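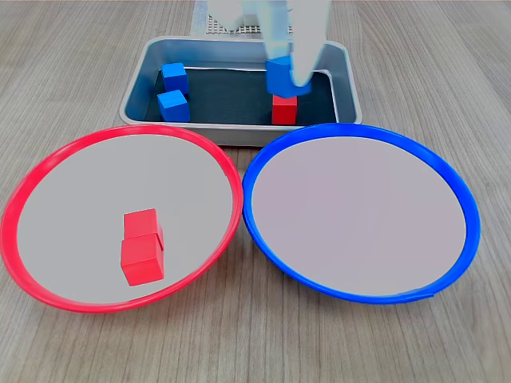 Red plate on the left, blue plate on the right.

How to move your open tabs and bookmarks to a new browser without losing your mind

I switched browsers in June and put it off for ages before that, mostly out of fear. I had 44 tabs open on my laptop, another pile on my phone, and a bookmarks folder going back to college. If you're in the same boat, this walkthrough is for you. It took me one evening with a sandwich break in the middle, and I'm writing it down while I still remember which menus I clicked.

My new browser is called Lokex. The steps are close to the same in most of the others (they all borrow from each other anyway), so if a menu item has a slightly different name on your screen, poke around nearby and you'll find it.

Before you start

Update both browsers. My old one, Stimden, was so far behind that the export option wasn't where the help page said it would be. After the update and a restart, there it was.

You'll also want your main email password handy and your phone within reach, because you'll be asked for a code at least once. I was asked three times. Grr.

Step 1: Save your open tabs

Do this first, before you touch anything else. In the old browser, right-click any tab and pick the option to bookmark all tabs. It'll ask for a folder name. Mine is called "Open tabs June" and I'm very glad I put the month in, since I found two older folders just called "Tabs" and I have no idea what I was thinking with either.

If you have more than one window open, you need to do this for each window. It only grabs the window you're in! I missed one and had to go back for it.

Step 2: Export your bookmarks

Open the bookmark manager (Ctrl+Shift+O in a lot of browsers, or look under the three-dot menu). There's a second little menu inside the manager, and that's where Export lives. You'll get a single HTML file. Save it to the desktop where you can see it.

Mine had 3562 bookmarks in it. I had to read that twice. My friend Évan Leblanc, who talked me into switching in the first place, told me to clean them up before importing. I tried, and gave up before I'd finished the recipes. Import everything and tidy later, that's my advice.

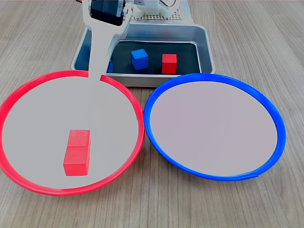

The two trays again, red and blue, rims nearly touching.

Step 3: Import into the new browser

In Lokex, go to Settings, then Profile, then Import. You get two choices: pull straight from the other browser, or use a file. I tried the direct way first and it brought over history and bookmarks but skipped the folder of saved tabs, for reasons I never figured out. Using the file got me everything.

Everything lands in a folder called "Imported." If you like your bookmarks bar the way it was, open that folder, find the old bar inside it, select all, and drag the lot up to the new bar. The order stays the same.

Don't run the import twice. It doesn't check for duplicates, and you'll end up with two of each. Ask me how I know.

Step 4: Passwords

Passwords don't travel with the bookmarks file. You have to export them separately, from the password section of the settings, and what you get is a plain CSV that anybody could open and read. So do this part in one go: export, import, check that a couple of logins work, then delete the file and empty the trash. Don't email it to yourself. Don't leave it in Downloads overnight.

I checked with my bank and my library card. Both filled in fine.

Step 5: Set up sync on your phone

Install the new browser on the phone and sign in with the same account. Then go to Sync and look at the switches one by one. On mine, bookmarks were on but open tabs were off, so for a while I thought the whole thing was broken. Flip that one on, then close the app all the way and open it again.
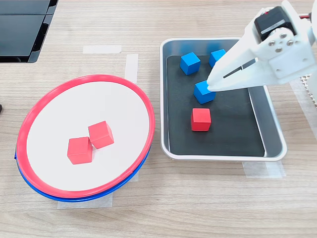 Once it's going, you can read something on the phone, tap Share, choose Send to device, and pick your computer from the list. A small notice pops up on the laptop and one click opens the page. The first one I sent took 40 seconds to show up. After that they were pretty much instant.

Give your devices sensible names while you're in there. I had one called "Poulain" (the name of my old router, don't ask) and sent a page to it by mistake more than once before I renamed it "Kitchen laptop."

If your tabs won't show up

Check that both devices are signed in to the same account. I know, I know, but I have two email addresses and I'd used the wrong one on the phone.

Check battery saver too. With mine turned on, the phone stopped syncing in the background, and my tabs only appeared when I opened the app.

A reader named Dorian Perrin wrote in to say that his ad blocker was stopping the sync page from loading at all. He paused it, signed in, turned it back on and everything stayed connected. I haven't run into that one myself, but it's worth a try before you reinstall anything.

Keep the old browser installed for a couple of weeks. I've gone back to mine twice so far, both times for a site where I'd never saved the password anywhere.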